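3rd July. Workshop open day, notes while I still remember it

Well, that was a long one, and my feet know it. We'd put the two-arm table nearest the door so people would walk straight into it, and they did! Armindo Magalhães did the talking for the first half and I sat on the controls, then we swapped when his voice went.

The plan was simple enough on paper. Bits and pieces on the table, basket on the left, arms pick things up and put them in. Bokine lent us the floor for the afternoon and the Proretti people had the bench across from us with their conveyor (very loud, must ask for a different corner next year). We did 28 runs before tea, which is more than we managed in the whole of May if I'm truthful, and I wrote every one of them in the back of this book.

Main thing I learned is that visitors don't care about the clever part. I spent ages on how the two arms agree who goes first, and what everyone wanted to know was whether it could manage a crisp packet. So we kept putting soft packets out. Crinkly things are a pain: the fingers close, the packet folds, and the grip you planned for isn't the grip you've got. I dropped the closing speed to 80 per cent after the third slip and it got better, so leave it there for now please, whoever is on next.

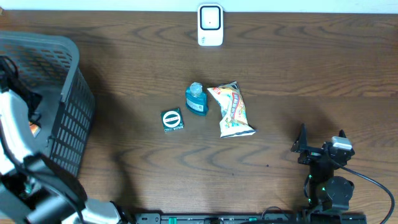 Bottles were much kinder to us. Lying down they can roll, so I'd go in slowly and let the second finger come to meet it. Small boxes are fine as long as they're not pushed up against something else, and then you get the usual nudge and shuffle. A lad of about school age asked why we didn't just use a spoon. Fair question, I've written it down.

One hiccup just after the swap: the right arm stopped halfway through a reach and sulked. Loose plug at the base, pushed it home, restarted, off we went. I want a proper clip on that before we take it to Ollon. Armindo thinks tape will do. It won't.

Tăng was supposed to be running on the spare laptop for the logging but I forgot to start it until well into the second hour, so the early runs are only in my handwriting. Sorry. I'll type them up.

To do: clip for the base plug, longer cable, more soft packets (empty ones don't behave like full ones), a sign that says please don't lean on the table. We had almost 100 people through and I think most of them leaned.

Comments

armindo: Tape would be fine. Also you left out the woman who applauded every single pick, she made my day.

R.: Is 80 per cent for both arms or only the right? I'm on it next and don't want to guess.

armindo: Both.

K.: Lovely afternoon, my two haven't stopped talking about it. Will you be doing the Ollon one with the same table?

Contact the workshop | Copyright the authors | Back to top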